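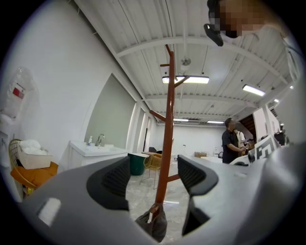

Drummond Thyroid Collar and Apron Set

If you spend your working day near a C-arm you'll know the feeling at four in the afternoon when the collar has crept up under your chin and the apron seems to have doubled in weight since lunch. The Drummond set grew out of a good many conversations with people who wear protective gear for hours at a stretch, and we're very pleased with how it has come along. It is our third version, and the first one where the collar and apron were drawn up together – the earlier collars were made for a different apron altogether and never quite sat flat over the neckline.

The apron is a two-piece vest and skirt, so a fair share of the load goes to your hips and your shoulders get a rest. Front protection is 0.5 mm lead equivalency where the panels overlap, and 0.25 mm at the back. The skirt wraps from either side, which left-handed wearers have thanked us for more than once. There's a chest pocket for your dosimeter, a loop for a marker pen, and a wide elastic panel at the back of the vest that gives a little when you reach across a table.

The collar closes at the back of the neck with a magnetic tab as standard. If you have a pacemaker, or work in or near an MRI suite, please order the hook-and-loop closure, which costs the same and ships in the same time. Hanne Heiskanen in our sewing room rounded off the lower corners this year and took the binding down a size, so it no longer rubs on a scrub top seam.

Colours: slate, navy, plum, eucalyptus. The outer fabric is a wipeable coated nylon. Use a mild detergent and cool water, let it air dry, and please don't put it through the laundry or fold it for storage. Folding cracks the core over time, and a cracked core has to be retired.

Sizing

XS to 3XL, in regular and long. Measure chest and hips over what you normally wear to work, and choose the larger size if you fall between two. Nawal Sqalli looks after fittings and is happy to talk things through by phone. She'll ask your height as well, so have it handy. Embroidered names are free, up to 2 lines, but named sets can't be exchanged, so do try a plain one first if you're new to our sizing.

Goes well with

Satham side-shield glasses, .75 mm lead equivalency, in four frame sizes
Aser scrub cap, unlined
Idton replacement belt, for sets bought before the new buckle

Ordering

Item no. 2531 (magnetic collar) or 1033 (hook-and-loop collar). Made to order, usually three weeks, a bit longer in July when the sewing room takes its break. Hospital and clinic accounts can order on an invoice – write to Ismail Lamrani and he'll set you up. Core defects are covered for two years from delivery, binding and closures for one.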